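Tidying the toddler bricks with the Gillora arm

I've written before about getting small plastic off the floor, and several of you asked whether the Gillora tidying kit from Clikent is worth having. We've now had one in the house since November, so I can tell you how we get on with it, and what I'd do differently — mostly to do with the worktop.

Tip the bricks out in a loose heap and leave clear space to one side. A deep pile in a tub is far harder work for it than a shallow one on a flat surface. Start with the single pieces nearest the arm and let it work inwards to the heap.

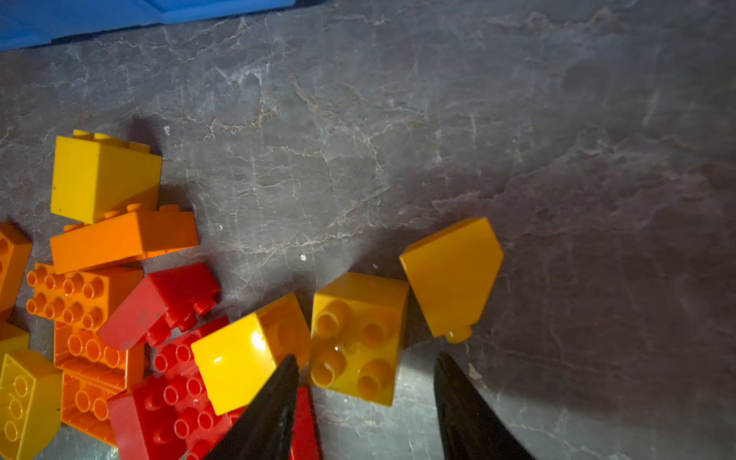
Fingers either side of a 2x2 brick, with the big pile still to go.

Wipe the surface first, as crumbs get everywhere, and draw the blind if the sun is coming in low, for shiny bricks can glare dreadfully. I sort ours by colour afterwards by hand, which I rather enjoy with a cup of tea!

Lachlan Ritchie wrote in to say he runs his for 13 minutes before supper and then packs it away. Ours lives on the bottom shelf of the larder, next to the jam pan.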